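Medcombe Audio Rooms
Booth and equipment check, with comments

Complete before the first booking of the day. Mark each line OK, FIX or N/A. Comments under a line are from the August check of Booth 2.

POWER AND CABLES

1. Wall outlets tight, no scorch marks. OK
2. Power strips off the floor and not chained together. FIX
Second strip plugged into the first behind the desk. Unplugged it. The monitor speakers now run from the left wall outlet. Please leave them there.
3. Cable runs taped or under a ramp. OK
Tape at the door is lifting at one corner. Good for another month.
4. Headphone cables free of splits. FIX
Pair 608 has bare wire near the plug. Tagged and taken out of use.

MICROPHONE AND STAND

5. Boom arm holds its position at full reach. OK
6. Clutch and base screws tight. FIX
Base screw was a half turn loose. The Stastero stand needs the long hex key, kept in the top drawer.
7. Shock mount bands not cracked. OK
8. Pop filter washed or replaced. OK
9. Phantom power off before the mic is plugged in or pulled. OK
The card with this rule has faded. Print a new one.

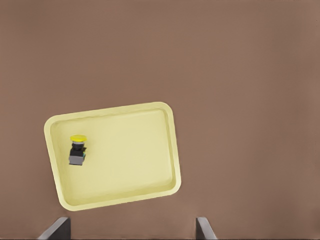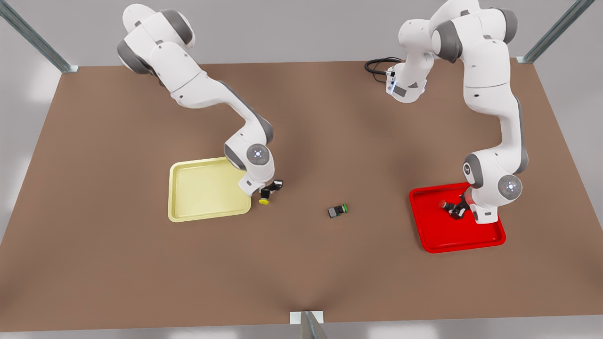 BOOTH

10. Door opens from inside with one hand. OK
11. Foam panels firmly fixed, none loose overhead. FIX
Ceiling panel over the reader's chair has dropped at the back edge. Refixed with clips. The spray glue does not hold in summer, so use clips from now on.
12. Vent fan runs and the grille is clear. OK
Fan is noisy on high. It has to be off during takes, so give readers a break with the door open between long scripts.
13. Chair does not rock or squeak. OK
14. Copy stand stays put at eye level. N/A
Out for repair at Walczak. Readers are using a tablet clip.

HEARING

15. Headphone amp turned down to zero before anyone puts on a pair. OK
16. Limiter switched on in the Eketa interface. FIX
Found switched off again. It resets after a software update. Check this line even if you checked it the day before.
17. Talkback level tested with the door shut. OK

FIRE AND EXIT

18. Extinguisher 3,518 in place, pin in, needle in the green. OK
19. Hall clear to the back exit. FIX
Two empty flight cases against the wall. Moved to the store room.
20. Warning light outside the booth works. OK

RESULT

Booth 2 may be used. Line 4 stays open until new headphones arrive. The repair budget for the year is 2,000 and the new pair will take up to 100 of that. Line 11 to be looked at again at the next check, with a hand on each panel and the lights full on.

Keep the signed copy in the folder by the front desk. Old copies go in the box underneath.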